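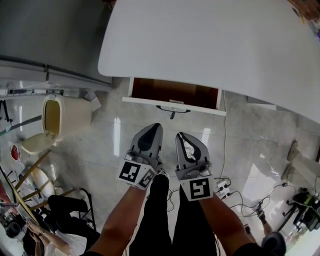
3 min read

Dinmont Hand-Held Gripper, with the Dinmont House Rules
Sold by Flotisis. Order code 128.

The Dinmont is a two-finger gripper you hold in your hands and operate yourself, so that a robot can learn the job from you later. It comes with a charger, a spare set of finger pads and a booklet of rules. Customers read the first line of the charger leaflet and none of the booklet, so we have moved the booklet onto this page, where it stands between you and the order button.

Wajid Mirani wrote the first version after a long December of other people's recordings. Precious Mkhize took out the adjectives.

Before you pick it up

Marker blocks are the black-and-white squares on white blocks at the base of the fingers. They tell the software where the gripper is. Keep them clean, dry and free of stickers, including the very small sticker you think won't matter. Wipe with a soft cloth. If a block has shifted on its mount, stop and recalibrate. Pushing it back with your thumb until it looks right is not calibration.

Know where your cables run before you put on a head camera. Your view of your own feet gets worse from there.

While you work

Point the fingers at the floor when you're walking or waiting. Both hands on the gripper if you're adjusting anything. No waving to colleagues with it.

Start each take from the same resting pose and hold it still for a slow breath. Nevzat Canpolat sings a bar of something under his breath. This is allowed if the microphone is off.

Failed grasps stay in the log, marked as failed. A data set in which every cup is picked up perfectly the first time describes a world no robot will ever be shipped to.
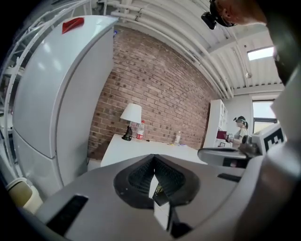 Filed under: Shared Spaces

Two people recording in one room need two rules. Call out before you cross in front of someone, and agree who has the table. When two grippers reach for the same object the software gets confused and so do the people.

Wearing a head rig makes you wider and taller than you remember. Doors, open cupboards and low shelves will remind you.

Anyone in the room who isn't recording should know that recording is on, and should have said yes to it beforehand. A nod from behind a laptop doesn't count. Kagiso Fourie keeps the consent form to one page, and you can download it with the manual.

Care and wear

The rubber pads have fine grooves, and grooves collect crumbs. Brush them out at the end of the day. Replace both pads together — a new one facing an old one grips like a bad handshake. Pad sets are order code 269.

Fits the Brinon case and the Yang wall bracket. It does not fit the Yang bracket upside down, though we've had 7 returns that say otherwise.

Questions about the rules go to Precious Coetzee, who enforces them. Requests for exceptions go to her too, and come back quickly.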